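Shared workroom: where do the coats and bags go?

Tunum Community Boards > Small Spaces and Workrooms > Layout and Storage

plainfold
Posted 26 May 2020

We share one big room with a high white ceiling. It measures 969 square feet on the lease. The front door is glass and opens straight into the room with no hallway. Shelving, a tall cabinet, and a rack for clothes have all ended up wherever they were first set down.

My question is about the clothing rack. It stands in front of the door because that is where people take off their jackets. I like having it there. Two people I share with want it moved to the back wall. Their point is that it takes daylight from the door and that you have to step around it when you carry anything in.

The other question is backpacks. People here tend to keep them on while they work, and I would like to give them a place to set them down.

Budget is small. I can drill into one wall only.

ottoline_b
Reply 1

Move the rack. A door with clothes in front of it is a door you can't get a box through. We had the same setup and lost it in a day by putting six hooks on the wall beside the entrance. Coats on the hooks, rack folded up and put away until October when the heavy stuff comes out.

gravelpath
Reply 2

Disagree with ottoline_b. Hooks are fine for six jackets. They are not fine for six jackets plus bags plus whatever gets left behind. A rack on the floor holds more and you can turn it sideways. Try turning it 90 degrees to the door first. Costs nothing.

Also, what is the tall cabinet for? If it's half empty, that is your coat closet.

plainfold
Reply 3

The cabinet is full of supplies, mostly paper and cables. It's next to the window and I don't want to shift it again, it took two of us last time. The open shelves are white, several tiers, with monitors and boxes and small equipment on them. 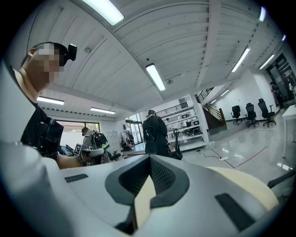

ottoline_b says the shelves are the real problem. Monitors take up room and belong on a desk or in a box, and if one tier were cleared there would be room for every bag in the place.

I had not thought of the shelves for bags. I would have to find somewhere for the monitors, and the desks are already tight. But one tier at waist height would work if I can free it up.

gravelpath
Reply 4

Bags on shelves end up on the floor in front of the shelves. I have seen it in three different workrooms. People will not lift a heavy backpack to a shelf if there is a chair closer. You have a black office chair standing out in the room with a tall back. I would bet money that somebody hangs a bag on it by lunchtime.

Low bench by the door. Bags on top, shoes under.

ottoline_b
Reply 5

A bench by the door is one more thing by the door.

tessellate40
Reply 6

Measure before you buy anything. Trilico makes a wall rail with sliding hooks that comes in 900 mm and 1,000 mm lengths. We have the 900 and it fits between our door trim and the first outlet with a little to spare. It needs to go into studs. The hooks are deep enough for a backpack strap, and you can slide them apart in winter.

I'd put the rail on the wall you're allowed to drill, use it for bags only, and leave the rack for clothes, turned sideways the way gravelpath said. Then you aren't asking one thing to do both jobs.

plainfold
Reply 7

That might settle it with the other two. The wall I can drill is the one on the right as you come in. I'll measure it tonight. Does the rail come in white?

tessellate40
Reply 8

White and gray. The white one marks easily where the buckles hit it. Get the gray.

kettlehand
Reply 9

Check the Kairys outlet before paying full price for a rail. They had open-box ones when I was there. Screws were missing from mine so look inside the package.

ottoline_b
Reply 10

I still say take the rack away from the door entirely, but sideways is better than what you have now. Clear the shelf tier anyway. You'll want it for something.

plainfold
Reply 11

Rack is turned. There's more light on the floor and I can get past with a box under one arm. The wall is long enough for the 1,000. Ordering the gray one.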